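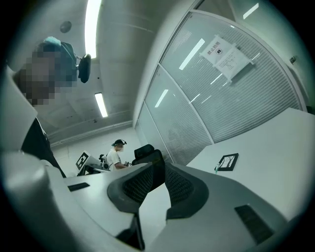
The member who posted last night wrote that mesh is the only sensible choice for Room 111, that the Karko chairs pay for themselves, and that anyone still asking for upholstery is stuck in the past. Quoting the main part so the rest of you don't have to dig for it:

> We should standardize. The black mesh chairs are cool in summer, they
> roll, they have armrests, and they match. Cemeo will do 12 of them
> for 3,000 delivered if we commit before the end of September. We
> could get rid of the odd wooden ones and the stools at the same time.
> The little white table can go too, it's too small for meetings, and
> I'd replace it with one of the long Graltato benches (1,000, but you
> only buy it once). Then the lights, if there's anything left over.

I've sat in these chairs for two winters and I'm not sold.

Start with "cool in summer." Fine, I'll give you July. Room 111 has a bare concrete ceiling, and by November the draft comes straight through the backrest. I keep a sweater on mine, and I've noticed other people do the same. So we'd be paying for airflow and then blocking it with clothes for five months of the year.

Armrests: good if you type all day. Most of what happens in that room is done with both hands out in front of you, standing up or sitting low, and people shove the chairs out of the way first. I do it too. I push mine against the wall, do what I came to do, then drag it back when I have to write something down. Nothing in the quote from Cemeo says whether the arms come off. I asked them in the spring about a single chair and got a brochure.

Casters on that floor are another thing. They roll, yes. They also roll when you don't want them to, and anything thin that gets dropped ends up wound around an axle. I've picked string, tape and half a drinking straw out of mine. Is there a version with plain feet? The Campbell office has some and I've never heard a complaint from over there, though I admit I haven't gone around asking.

On the table I disagree completely. 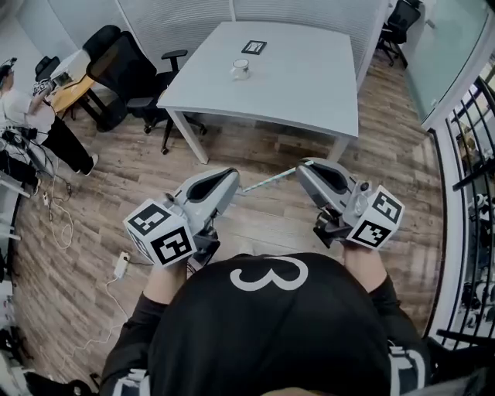

It's square, it's white, the legs are thin, and one person can move it without calling for help. You can walk all the way around it. Put a glass mug down on it and you can reach that mug from any side, and you can see what's left on the top at the end of the day, so it gets wiped. The long bench we had before (some of you will remember) was never clear for a whole afternoon. It collected coats, cable ties, somebody's lunch. A bench is a shelf that people sit at. Paying 1,000 for another one seems like a lot to bring back a problem we already got rid of once.

"Too small for meetings" is true. But why are we meeting in there? Campbell has a room with a real table and a door that closes, and last I looked you could have it most mornings before ten.

As for the lights being left until last, I'd turn the list upside down. The fluorescent tubes are very bright if you happen to be looking up, and there's glare on a white tabletop from where I usually sit. I get a headache by four o'clock and it isn't from the seating. Has anyone priced diffusers? I'd guess they cost less than a couple of chairs, but it's a guess and I'd like to see a number before we sign up for anything.

What I could live with:

- Borrow one Karko chair without arms, for a month. If Cemeo won't lend one, that tells me something about the price.
- Keep the table. Tighten the legs if they need it.
- Keep two of the stools, the tall ones.
- Lights first, out of whatever we were going to spend on the bench.

If the answer is that the discount runs out in September and we can't wait, I'd ask what it was in August. Every quote I've had from a furniture dealer has been about to expire.

I may be wrong on the mesh. If somebody has had one of these for longer than I have and the seat hasn't sagged at the front, please write in and say which model. Mine has.

Room 111 discussion list | Contact the list owner | Copyright Room 111 list members | Back to top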